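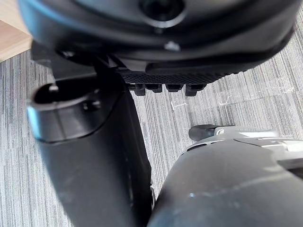
A few notes on stock options at private companies, mostly on what happens to them when you leave. I have read a lot of grant agreements this year and the same clause keeps costing people money.

Terms first. An option is a right to buy shares at a fixed price, the strike. Vesting controls when you earn that right. The exercise window controls how long you keep it after your last day. Offer letters tend to cover the first two and leave the third to the plan document.

The usual window is three months. After that, vested options you haven't exercised go back to the pool, and the company can grant them to someone else.

The three months comes from the tax code. Incentive stock options lose their incentive treatment if exercised more than three months after employment ends. The code doesn't require the option itself to expire then. A company can let it run longer, and it gets taxed as a nonqualified option.

Dakia did this in November. 290 employees, window moved from three months to five years for anyone with two years of service. Hema Pai, who runs their equity plan, told me the legal work was small. Most of the effort went into explaining the tax change to staff.

One detail from that conversation: extending the window on an existing ISO can be treated as a modification, meaning a new grant for tax purposes. Dakia put it to holders as a choice, with a written deadline. If your employer offers the same, read the date on it.

Now the cost of exercising. Take a small block: 500 options, $2 strike, current fair market value $5. Exercise price is $1,000. The spread is $1,500.

If they are ISOs and you hold the shares past year end, that $1,500 goes into the alternative minimum tax calculation. If they are nonqualified, it is ordinary income, with withholding if you are or were an employee. Either way you may owe cash on shares you can't sell.

Multiply the block by a hundred and you have a typical early engineer. $50,000 to exercise, a $150,000 spread, no market for the stock. People with savings or family money exercise. People paying Bay Area rent often let them lapse.

That sorting effect doesn't show up in any compensation survey I have seen. Surveys count grants. They should count shares delivered.

Mohandas Salian left Pindis with four years vested and let all of it go. The company was bought by Watkins later on. He has no complaint about the price – he never ran the numbers on his window, and HR sent one email.

The argument against long windows is dilution. Unexercised options held by former staff stay in the fully diluted count, and the pool has to be topped up sooner. True, and it can be modeled. Milow publishes its forfeiture rate internally each quarter, so employees can see how much of the pool is recycled from people who left.

Things to ask for before signing: the plan document, the exercise window in writing, whether early exercise is allowed, the latest 409A value, and the fully diluted share count. Without the share count, the number of options in your offer tells you very little.

If early exercise is allowed and you use it, the 83(b) election is due 30 days from the exercise. Late filings are not accepted. Keep proof of mailing.

Next thread will be on liquidation preferences, and why the headline sale price doesn't tell you what common stock gets.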